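3 min read

Wednesday, April 1, 2026

Gernard set, hand-held collection, second bench

Went back through the batch Marikar flagged as "clean." I don't trust the word. Clean means the tracker didn't drop out and the file opened. It says nothing about whether the person holding the gripper was doing anything a policy should copy.

The tally for the set is 2523 episodes. I pulled 179 at random and watched them at double speed, which took most of the morning and a second coffee. 126 were fine by my standard: approach, close, lift, place, open, leave. The rest had something in them I would not want learned. Mostly it was hesitation. The operator goes in, stops a finger's width short, backs off, goes in again. I understand why a person does that. What I don't see is why we should expect the model to understand it.

The Letden people say it all washes out with volume. Maybe. They said that in November too, and the run we did then learned to hover. It hovered very smoothly. I would like to see one plot, just one, where the hesitation goes down as the set gets bigger with nothing else changed.

Other complaints, in no order:

Start poses. Everybody begins from the same comfortable spot above the bench, elbow on hip. Fine for the elbow. But the arm on the Clurklow cell won't start there, and I can't find more than a handful of episodes that begin low or off to one side.

Light. The bench lamps wash out the wood. In the glare there is hardly any grain left for the tracker to hold on to, and I suspect the pose estimate gets sloppy there even when the log says it's happy. Not proven. Want to test with the lamps down and the same 2 tasks repeated.

Open-hand time. This is the one that bothers me most. A surprising share of each episode is the fingers wide apart over bare table, nothing between them. The trimming script counts it as approach and keeps it. So the model gets shown, over and over, that a good thing to do with an open gripper is leave it open.
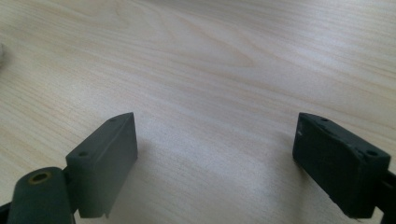
Habibur Ekanayake disagrees, and wrote under the shared copy of this page: I wouldn't trim those stretches at all. If every example starts with the object half grasped, the model never learns how to get there, and you'll be back here complaining that it only works from one pose. Label them instead. You also picked your fine/not fine line by yourself on one morning. Give me the same files without your marks and let's see if we agree.

Fair on the last part. I'll send the files without my column. On the first part I'm only half moved – getting there is one thing, and sitting over the table while the operator decides what to do next is another, and the script can't tell them apart. Labels would help if somebody had the hours to do them.

To do:
– unmarked copies to Habibur
– lamps down, repeat both tasks, compare pose drift
– low starts, left and right, before any more of the usual kind
– ask Letden for the plot, again
– no training run on the full Gernard set until the re-check is back

Right finger pad looks more worn than the left. Don't know yet if it matters for grip. Noting it so I don't claim later that I never saw it.

2 comments · 0 shares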